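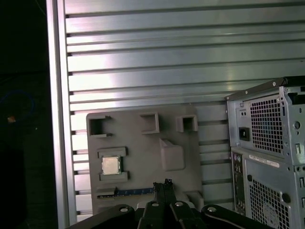

Open Day at Ionescu Hall: Bench 6 Demonstration, Visitor Comments and Replies

Drelex Community Forum > Events and Visits > Open Day, September

N_Stojanovic (Drelex, Visitor Program)
Posted 9:14 AM

On behalf of Drelex, I would like to thank everyone who attended the September open day at Ionescu Hall. We registered 185 visitors across the morning and afternoon sessions, and the demonstration at Bench 6 drew the most written comments by a wide margin.

As requested on several of the comment cards, this thread has been opened so that questions about the bench can be answered in one place. The bench is part of the Ultis project, which studies the handling of computer parts by a robot arm. The robot works at an upright tray molded in the general layout of a motherboard, with a processor held between two brackets and a blue slot below it. Visitors saw the arm approach the slot, pause and withdraw, and later in each session saw it present a part at the processor position.

Technical questions will be answered by Hrvoje Kneževič, who is responsible for the bench. Matters concerning the tour, seating and access may be addressed to me.

Please keep replies to the subject of the open day. General questions about employment should go to the office by the usual form.

Nermina Stojanović
Visitor Program, Drelex

A_Prendergast
Posted 10:02 AM

Thank you for opening the thread. I attended with a group from our technical college and wish to record both appreciation and one reservation.

The appreciation first. The staff were courteous, the safety talk was short and clear, and our students were permitted to stand near enough to follow the fingers at the slot. Several of them had only seen robot arms of the kind used for welding, and the slow, close work was new to them.

My reservation concerns the tray. The program described the demonstration as "computer assembly." What we saw was a gray molded piece with raised shapes in place of most of the components. I accept that there was a processor in the holder. Even so, a student who read the program and then looked at the bench would have expected a working board. In my view the title should have been "Practice Exercises in Computer Assembly" or something close to it.

I would also ask why the tray stands upright. Our students are taught to lay a board flat.

Angus Prendergast

H_Knezevic (Drelex, Ultis)
Posted 10:47 AM

Mr. Prendergast, thank you for the comments. I will take them in order.

On the title, I agree that it was too broad. The text in the program was taken from the project summary, which covers the full course of the work over the coming year. It was not written for the open day. I have asked that the wording be changed before the next visit.

On the tray, the raised shapes give the arm the same obstacles it would meet on a board: tall blocks beside low ones, and a slot with limited room on one side. We replace parts of the tray as the work moves forward. A molded tray may be struck a great many times without cost to anyone. The same cannot be said of a board.

On the upright position, we use both. A board that is already installed in a tower case is very often upright when a technician reaches it, and we wish the arm to learn the approach from the front as well as from above. The flat position was in use during the spring visit. Those who attended both will have noticed the change.

Hrvoje Kneževič

M_Leka
Posted 11:20 AM

I attended the afternoon session as a member of the public. I repair office computers for a living and have done so for a long time.

I must disagree with Mr. Prendergast on the tray. Apprentices in my shop begin on scrap boards, and before that on an empty case with a screwdriver and a box of screws. I saw no difficulty in a robot beginning on a molded one. The program title did not mislead me.

I do have a concern of my own. The arm was very slow. The leaflet states that 1535 approaches to the slot were recorded in the run-up to the open day. It does not state how many of these would have been acceptable to a customer, nor how long each one took. A figure of that kind, standing alone, tells a visitor that the machine has been busy. I would have preferred to know how it performed.

I would also note that a new technician can be shown the slot once, in a minute, and will generally find it again afterward.

Mimoza Leka

H_Knezevic (Drelex, Ultis)
Posted 11:58 AM

The point about the leaflet is a fair one. The figure of 1535 refers to recorded approaches only and makes no claim regarding their quality. Each approach is reviewed by a person and marked as suitable or unsuitable for training. That review was incomplete when the leaflet went to the printer, and we chose to print nothing on the subject until it was finished. I recognize that the result left visitors with half of the information.

Regarding speed, the arm was limited for the open day. The limit is set by our safety office for all sessions with visitors in the hall and is considerably below the speed used when the hall is closed. I should have said so at the bench. In the morning session I did, and in the afternoon I am told that I did not.

A_Prendergast
Posted 12:31 PM

With respect to Ms. Leka, an apprentice who practices on an empty case is told that it is an empty case. My objection was never to the method. It was to the printed program, and Mr. Kneževič has now answered it to my satisfaction.

I would add that our students are presently writing their reports, and the explanation about the upright position will be passed on to them. May the leaflet be copied for classroom use?

N_Stojanovic (Drelex, Visitor Program)
Posted 1:05 PM

The leaflet may be copied for classroom use without further permission. A corrected edition with the new title will be sent to all schools on the visitor list.

D_Hodzic
Posted 2:16 PM

I write as the parent of a student who attended in the morning, and I have a question about the tower case that stood to the right of the tray, with its rear panel toward the bench. My daughter was under the impression that it ran the robot. Her brother, who was also present, believes it was part of the exercise. The matter has not been settled at home, and I would be grateful for a ruling.

I would also like to mention that the view from the second row was poor. The screen beside the bench helped a good deal, as it carried the picture from the small camera at the gripper, but it was placed low, and younger visitors in front blocked it for those behind. Could it be raised next time?

Doina Hodžić

H_Knezevic (Drelex, Ultis)
Posted 2:40 PM

Ms. Hodžić, the case is part of the exercise. It is used for a later task in which the arm must work near the ports and the power inlet at the rear, and it was left in position between sessions so that its place would not have to be measured again. The arm is controlled from a separate cabinet outside the bench, using our Lolen software.

Please give my regards to both parties.

N_Stojanovic (Drelex, Visitor Program)
Posted 2:52 PM

The comment about the screen has been noted, along with a number of others on the same subject. Of the 119 comment cards returned, the height of the screen was the most frequent complaint, followed by the parking. A wall bracket has been ordered. The parking is shared with the neighboring building, and we are unable to promise an improvement there.

M_Leka
Posted 3:30 PM

I have one further remark on the bench, if the thread is still open.

The slatted metal panel behind the tray was very bright under the hall lights. From where I stood, the glare made it hard to judge how near the fingers were to the slot, and I wondered whether the camera had the same trouble. In my own shop I work on a dark mat for that reason. Has a plain dark backing been considered?

I accept the reply about speed. I maintain that the review results should be published, including the unsuitable ones.

H_Knezevic (Drelex, Ultis)
Posted 4:11 PM

A dark backing was tried early in the project — it is still in the storeroom. We returned to the metal panel on purpose. Bright surfaces with repeating ridges are common in the places where this type of work is done, and an arm that has only ever seen a dark mat may do badly in front of anything else. My colleagues are not all of the same opinion. One of them would side with you and would have the dark backing used for the first stage of training and the panel brought in afterward. We expect to compare the two this winter.

The review results will be published in full, with the unsuitable approaches included and the reasons given for each category.

A_Prendergast
Posted 4:25 PM

I find myself in agreement with Ms. Leka on this occasion. Should the comparison go ahead, our college would be glad to send a small group to observe both arrangements.

N_Stojanovic (Drelex, Visitor Program)
Posted 4:48 PM

Mr. Prendergast, please write to the Visitor Program with the size of the group and the preferred session. Group visits outside the open day are limited to 6 persons at the bench at one time, and larger parties are divided.

The thread will remain open for further questions. Replies from staff will be posted during office hours. Visitors who left a gray umbrella and a pair of reading glasses in Ionescu Hall may collect them from the front desk.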